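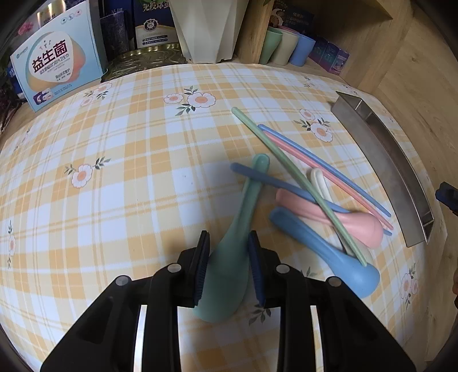
# How to Submit a Written Statement on a Proposed Treaty or International Agreement

Members of the public may submit written statements to a legislative committee that is reviewing a treaty, a trade agreement or a similar commitment with another government. The guidance on this page was prepared by the Wademell Center for Foreign Policy Education for residents, small organizations and local businesses that have not taken part in such a review before. It covers written statements only. Requests to testify in person follow a separate process and have earlier deadlines.

## Before you begin

Confirm that the review is open. A committee normally posts a notice when it begins to consider an agreement, and the notice gives the closing time, the address for submissions and any limit on length. Statements received before the notice is posted are often returned unread.

You will need:

- the full title of the agreement, as it appears in the notice
- the docket or reference number, if one has been assigned
- the text of the agreement, including annexes and side letters
- your name, mailing address and, where it applies, the name of the organization you represent

Use the official text wherever possible. News reports and summaries can be helpful for background, but they frequently rely on drafts, and article numbers may change between the draft and the signed version.

## Step 1: Identify the provision that concerns you

Most agreements are long, and very few statements need to address the whole of one. Read the table of contents first, then the definitions, then the articles that bear on your subject. Note the number of each article and paragraph you intend to discuss.

Pay attention to annexes. Schedules, exceptions and dates of entry into force are commonly placed there, and a concern that seems to arise from the main text may already be settled by an exception at the back.

If the agreement amends an older one, obtain both. An amending text may say only that certain words are to be replaced, and its effect cannot be understood without the original.

## Step 2: Decide what you are asking for

A committee reviewing an agreement generally has a limited set of actions open to it. It may recommend approval, recommend rejection, recommend approval with conditions, or delay its recommendation until further information is received. In most cases it cannot rewrite the text, which has already been negotiated with the other government.

State which of these actions you support. If you favor approval with conditions, write out the condition in a sentence or two. A condition might require the executive branch to report each year on how the agreement is working, or might record the committee's understanding of an unclear term.

## Step 3: Draft the statement

The Center recommends a limit of 1000 words unless the notice sets a different one. The following order is suited to most statements.

**Heading.** Give the title of the agreement, the reference number and the name of the committee.

**Interest.** Explain in one paragraph who you are and how the agreement affects you. Membership figures, years in operation and the location of your work are all appropriate. Political affiliation need not be given.

**Position.** State your recommendation plainly, in the first or second sentence of this section.

**Reasons.** Discuss each provision under its article number. Where you rely on a fact, name the source. Where you are offering an opinion, say so.

**Request.** Repeat the action you are asking the committee to take, including the wording of any condition.

Use numbered paragraphs. Staff members preparing a summary refer to statements by paragraph, and an unnumbered statement is harder to quote accurately.

### Sample wording

The passages below are taken from training materials written by Hemi Pryor for the Center's July workshop. They concern a draft agreement on shared river crossings.

> 1. The Murnine Freight Cooperative represents 40 small carriers that use the Hinds crossing. Our members would be directly affected by Article 3.
>
> 2. We recommend that the committee support approval, subject to one condition.
>
> 3. Article 3 permits either government to close a crossing for "urgent reasons." The term is not defined in the article or in the annexes. We ask the committee to record its understanding that the term refers to threats to public safety.

The second paragraph gives the recommendation and stops. Supporting argument belongs in the numbered paragraphs that follow it.

## Step 4: Review attachments and personal information

Written statements usually become part of the public record. Remove home telephone numbers, account numbers and the names of private individuals who have not agreed to be identified. If a mailing address is required, ask committee staff whether it can be withheld from the published copy.

Attachments should be limited to material that the committee could not easily find elsewhere. Do not attach the agreement itself. Label each attachment with a letter and refer to it by that letter in the body of the statement. Documents in another language should be accompanied by a translation, with the translator's name shown on the first page.

## Step 5: Submit and keep a record

Send the statement in the format named in the notice. Where the notice is silent, a searchable PDF is generally accepted. Check whether the closing time is stated in local time, and allow for delays if you are using the mail.

Keep the confirmation message or mailing receipt. If no confirmation arrives within 20 days, contact the committee office with the title of your statement and the day it was sent.

## Corrections and late statements

A factual error should be corrected in a short letter that identifies the paragraph and gives the replacement wording. Please do not submit a second full version unless staff request it, as both may be entered in the record.

Late statements are accepted at the discretion of the chair. A request for late acceptance should explain the cause of the delay and should accompany the completed statement.

## Joint statements

Two or more organizations may sign one statement. Each must approve the final text, and one person should be named as the contact for all. The joint statement from Skadico and neighboring towns, available in the Center's reading room, shows a suitable signature page.

Questions about this guidance may be addressed to Lorraine Entwistle, Public Programs, Wademell Center for Foreign Policy Education. The Center does not draft statements on behalf of individuals or organizations and does not take a position on agreements under review.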